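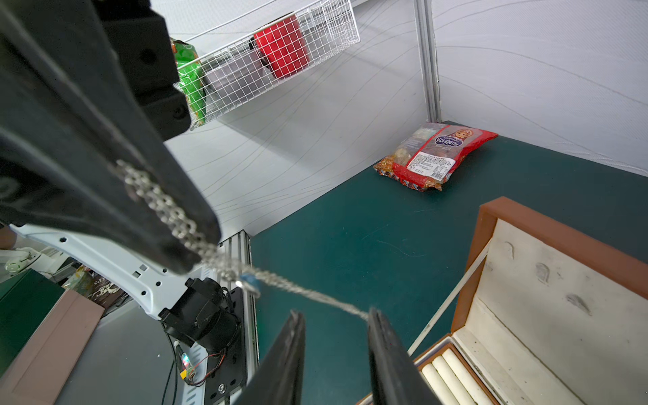 Necklace task, seen from the wrist. Chain hanging off one finger and stretched over to the other, box open and waiting.

Home Teams Build Log Gallery Calendar Contact

Gallery: Jewelry Box Week, Kiltetti Robotics Club
Posted 3 Aug 2024

Quick post, the bus home leaves soon and I still have to label the battery bin. This is the gallery page for the summer project, the manipulation one. If you came for the wheeled robots go to the Trutico page, that team has its own gallery and way more energy than us.

Short version for parents and new members: the task is called Jewelry Box. Necklace starts on the table, box is open, the arm has to pick the chain up and lay it inside. Sounds tiny. It ate the whole summer. Everything before this was blocks and cups, and blocks don't move when you let go of them. A chain has its own ideas. You grab one end and the rest swings. You grab the middle and both ends swing.

Notes to go with the picture, in no real order.

The chain. Silver, small round links, little light blue pendant. We like this one for practice because the pendant gives you something to look for on the video. The links are harder. From far away they turn into a gray line and from up close you only get a piece of it. New people always aim at the pendant. Try the chain a bit above it first, then see how it hangs.

The fingers. Black, flat on the inside. One tip has a worn edge, lighter than the rest, you can see it if you look down low. Flat faces are great for blocks. For chain they're ok. We talked about gluing on rubber and then talked about not gluing on rubber, and that discussion is still open on the whiteboard. If you have an opinion write it UNDER the line please, not over somebody elses.

The box. Cream lining, three ring rolls side by side in the base, thin white rod holding up the lid. The lining has smudge marks on it, dark ones. The rod is the thing to watch. Come in from the wrong side and you meet the rod before you meet the box. Rule for drivers: look at the rod, then look at the chain, then move. Saying it out loud helps. We make everyone say it out loud.

The wires. Red and black, in a tangle next to the bracket plate, with the small board and its green light. Yes, cable sleeves are on the list. Have been on the list since December. Anyone who wants an easy first job, that's the one — come find the sleeve kit in the gray drawer and do a nice neat run with enough slack at the joint. Too tight is worse than messy. Unplug first.

The table. Dark green top, white cloth behind it with the curvy gray lines. The candy bag near the back corner says Конфеты, which is "candy" in Russian, for those who asked. Snack rules have not changed. Wash your hands after, then drive.

How a session goes
One driver, one watcher, one person on the notebook. The goal we set was 100 tries over the summer, split into short blocks of 13 so people dont get sloppy at the end. Four people trained as drivers so far. After each block you swap seats even if you feel like you are on a roll. Esp. if you feel like you are on a roll.

What goes in the notebook:
— where the chain started
— which part got grabbed first
— where it ended up, in plain words ("half in, pendant outside" is a fine entry)
— anything that felt weird in the controls

Please don't write "good" or "bad". Half of July is just the word bad and I can't do anyting with that.

Things we learned, sort of
Slow is better near the box and worse near the table. If you creep down on the chain you end up nudging it along and chasing it. Go down at a normal speed, close, wait a second for the swing to settle, then lift. The waiting is the part everyone skips.

Lift higher than you think. A dangling end will catch on the rim and then the whole thing slides back out and you get to start over.

Wrist view is your friend for the grab and not much help for the drop. For the drop the watcher should talk. Left, left, stop, down. Short words.

Still open
Laying the chain along the ring rolls and not across them. We want that for the demo and it is not there yet. Also what to do when the pendant lands first and the chain piles up on top of it. Counts as in, by our rules, but looks like spaghetti.

Closing the lid. Later. Maybe fall. Don't try it on your own with the arm live, ask for a second person.

Demo day
Zanetti Hall, same room as the spring show. There are 32 chairs and we can't bring in more, so families please sign up on the sheet by the door. Jurkska is lending us the big screen again so the back row can follow the wrist view. Every driver gets one run and one redo. No music this time, the watcher has to be heard.

Bring: closed shoes, hair tie if you need one, the club shirt if you can find it. Setup crew comes an hour early. Tape is in the red bin, and the spare chain is in the envelope taped inside the cabinet door. Put it back when you're done.

Ok, bus. Will fix the typos on Monday.

Filed under: Summer Projects, Arm Team, Manipulation, Gallery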